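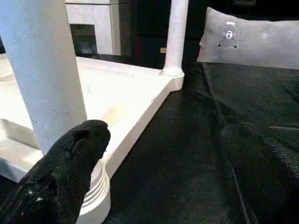 The Neton Harness Saddle Pad

$198 - ships from the Lapointe shop
Colors: black, navy, burgundy
Sizes: Standard, Wide

I jogged horses for years with whatever pad came with the harness, and I'll admit I never gave it much thought. Then I got a big, narrow-backed pacing mare with withers like a shark fin, and every pad I owned either slid back or rubbed her raw just behind the elbow. I folded towels. I cut up an old cooler. I tried a pad somebody swore by that was really meant for a riding saddle, and it came out from under the harness halfway around the first turn (she was very polite about it, thank goodness).

So that's how I ended up making one, with a lot of help from Océane Poirier, who does all our stitching and has much more patience than I do. We went through a whole pile of bad ones before this. The Neton is the one that stayed put!

What's in it

The top is a tough woven nylon that you can hose off. Under that there's a layer of closed-cell foam, then a softer foam on the horse's side, then a quilted cotton lining. There's a channel down the middle so nothing presses on the spine, and it's a wide one, wide enough that I can slide my fingers through with the girth done up. The edges are bound and rolled under. I'm fussy about that part. A cut edge feels fine in your hand and then you put a sweaty horse under it for a few miles and find out otherwise.

Two keeper loops per side hold it to the harness saddle. They close with hook and loop, and there's a snap over the top of each one for people like me who don't trust hook and loop once it's full of hair.

Will it fit my harness?

Most likely. It works with regular buckle harness and with quick-hitch saddles, including the Flalance style with the molded tree. If you have the older Wesus saddle with the square panels, get the Wide, even on a narrow horse - the Standard leaves the corners hanging over the edge and you don't want that.

For horses, I'd go like this:

Standard: most Standardbreds, and nearly all the mares and two-year-olds I've had through the barn.
Wide: big-barreled horses, and anything on a Wesus saddle.

If you're stuck between the two, send me a picture of the horse from the side with the harness on and I'll tell you what I'd put on him. I like getting those anyway.

Putting it on

Set the pad a little ahead of where you want it and slide it back so the hair lies flat. Put the saddle on top, close the keepers, then pull the pad up into the gullet with a finger before you do up the girth. Check it again after your first easy mile. New ones settle a bit in the first week, and you might find you need one more hole on the girth once the foam has taken the shape of your horse.

Washing

Knock the dried sweat off with a stiff brush. Cold water, mild soap, hang it over a rail out of the sun. You can run it through a machine on gentle if you close the keepers first, but please don't put it in the dryer. I did that to one of my own in August, and the soft foam curled up like a potato chip.

Racing or jogging?

Both. I race in mine. It weighs a little more than a plain felt pad, and I've had one driver grumble about that, but my mare goes a lot easier when nothing is pinching her, and I'll take that trade any night. If you only want it for training miles, buy black and don't worry about how it looks by spring.

Returns and repairs

You have 30 days to send it back. Use it, get it dirty, I don't mind, just brush it off before you mail it. After that, if a seam lets go or a snap pulls out, we'll fix it for free for 4 years and you only pay the postage to us. Océane does the repairs herself and will probably tuck in a note if your girth is rubbing the binding.

Ordering

Standard in black and navy is on the shelf. Burgundy and all the Wides are sewn to order, so give us a couple of weeks - longer if we're in the middle of foaling. Stables buying for the whole barn should email me first and I'll work out a price.

Replacement keeper loops and spare snaps are on the parts page. Matching girth covers are still being tested on my own horses, and I'll put them up once I stop changing my mind about the lining.

Page updated December 20, 2024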